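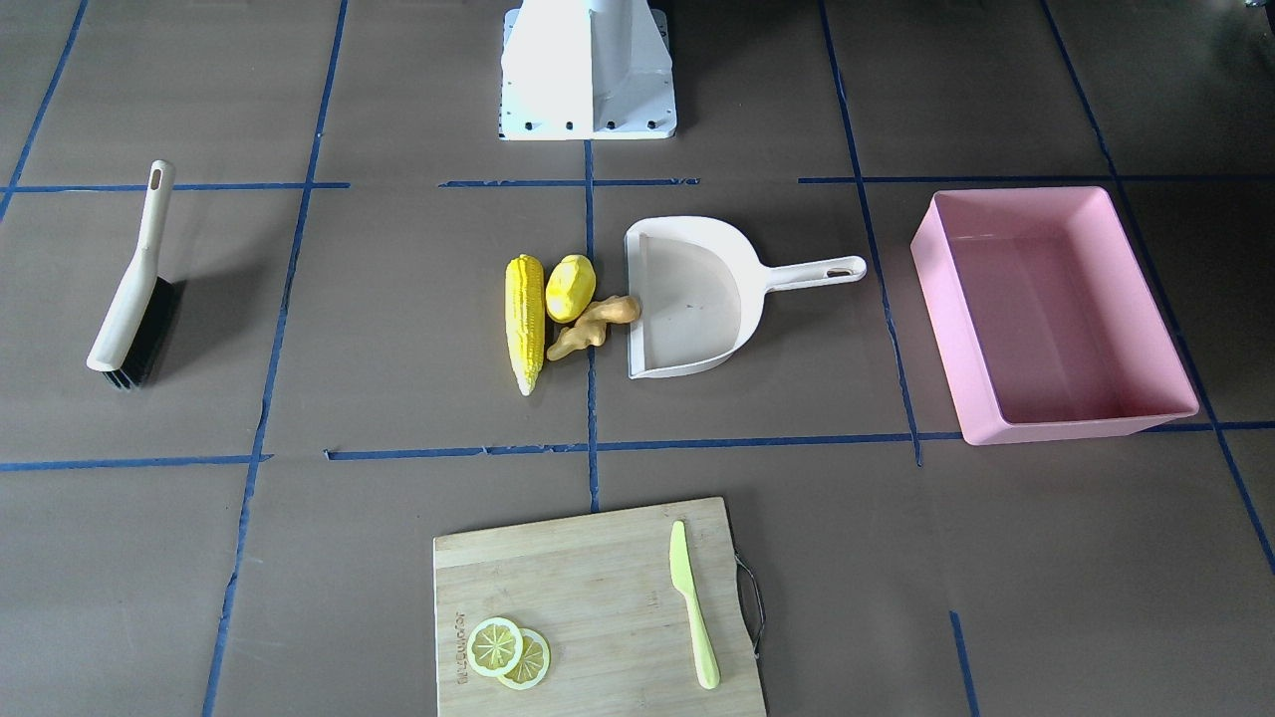 Brush, dustpan and toy vegetables on the taped table

Teaching a sweeping task by remote control – how much should I vary the layout?
Posted by gridham_garage, 27th June

Hello everyone, and thank you in advance for reading, as I do tend to go on a bit. I help out with the after-hours robotics group at the Kusunville makerspace, and we are trying to teach a pair of arms to sweep toy vegetables into a dustpan and then tip them into the pink basin. One of us drives the arms by remote control, we record the whole run, and then the training happens overnight on a computer in the back office.

So far we have 373 good runs. The trouble is that nearly all of them were done with the brush on the left, handle up, and the dustpan in the middle square with its mouth facing left. If I put things back where they were, the arms do a lovely job. If I turn the dustpan even a little, the brush comes down in the old spot and shoves the corn off toward the cutting board. The board, the lemon slices and the knife are left over from our slicing task, and I've been leaving them out so the table looks the same for both.

Should I start over with everything moved around, or can I add to what I have? And do I need to peel up the blue tape before I do? It took me a whole evening to put down and I would dearly like to keep it.

slowhands_haugland

Oh, I feel for you, we went through the very same thing last December! Please don't throw your runs away. Keep all 373 and add new ones on top, but be a bit strict with yourself about how you choose the new layouts. Left to my own devices I always put things back in the comfortable places, so now I write the squares on slips of paper and draw one for the dustpan and one for the brush before each run. Then I turn the dustpan by hand a little, whichever way I fancy.

Start with small changes. Move the dustpan within its square for a couple of sessions, then let it wander into the neighbors, and only then swap the brush to the other side. We had around 700 runs by the time ours would cope with a turned pan, and it still gets muddled if the pan faces straight away from the arms.

Two more things. Do some runs where you miss on purpose, so the corn rolls off a bit and you go back for it. Ours had never seen a mistake and would carry on sweeping bare paper quite happily until we did that. And mind the ginger! Knobby pieces catch on the lip of the pan, and if the driver always lifts the pan to help, the arms learn the lift too (even when there's only a potato, and out it goes again).

On the tape, I'd leave it. It's in every run you have.

wurkent_fan

just get more data. we did 3,092 for towels

tapeandtea

I agree with slowhands on nearly everything, but I'd put the board and the knife away for at least half of the new runs. If they are always there, you can't tell whether the arms are leaning on them to find their place, and you'll find out the day somebody tidies up. Same goes for the basin – slide it along the right side now and then, and turn it the other way too.

I would also look at who is driving. We had 616 runs from two people, and one of us swept in short dabs and the other in one long push. The arms ended up doing a sort of half push, half dab that got nothing into the pan. We sat down together over a pot of coffee, agreed on the long push, and set the dabby runs aside in a folder of their own (they were mine, I'm sorry to say). Some of them came in handy later for the small pieces.

As for the tape, mine started lifting at the ends after a few months of brushing over it, so press down any loose bits before you record. A fresh strip on top is fine if it's the same blue. Do let us know how you get on with the turned dustpan, I'd love to hear which angle gives you the most grief.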